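Koskela again, and how I came to finish a hill climb in silence

People keep asking how the historic season is going, and I keep saying "fine" in the voice you'd use for a dental procedure. So here is the longer answer, with a cup of coffee next to me and the car under a tarp outside, where it can't hear.

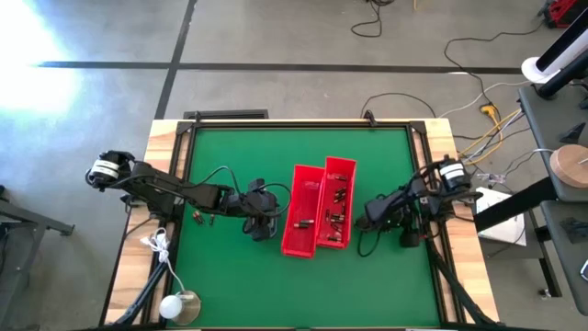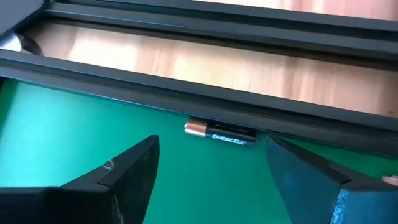 The Koskela hill climb is short, steep and run by people who believe breakfast is for the weak. You sign on at 6, you push your car into a line, and then you wait until your nerves have gone off like milk. I was number 67, in a class of two. The other entry was Graziella Monti, who has owned her little Famton coupe longer than I've been able to drive, and who beat me last August by an amount I won't be printing. My plan was to use the stopwatch properly this time, which meant feeding it. It takes a single cell, a Duracell with the copper-colored end like the one in the second picture, and I had packed everything for the weekend except that. I had three kinds of tape. I had a spare fan belt for a car I sold.

Davina Ogilvie lent me her watch, on the condition that I stop talking about gear ratios – a fair price, and I paid it until lunch.

The first run was tidy and slow. I lifted for the left-hander by the barn, the one everybody else takes flat, and I had time on the way up to think about whether I'd lifted too early. If you have time to think at Koskela, you have your answer.

The second run was much better until the top bend, where the engine quit without so much as a cough. I rolled over the line at the speed of a shopping cart. A small boy clapped. Graziella, waiting at the top with a sandwich, asked whether I'd gone electric.

The culprit was a wire off the back of the coil. I pushed it on again with my thumb and the thing started first time, very pleased with itself.

So, second in class, and a trophy that looks like an egg cup. Next is Visby, if I can get the trailer lights working. The left one blinks when I brake and the right one doesn't do anything at all. Davina says she'll come along, but she's bringing earplugs.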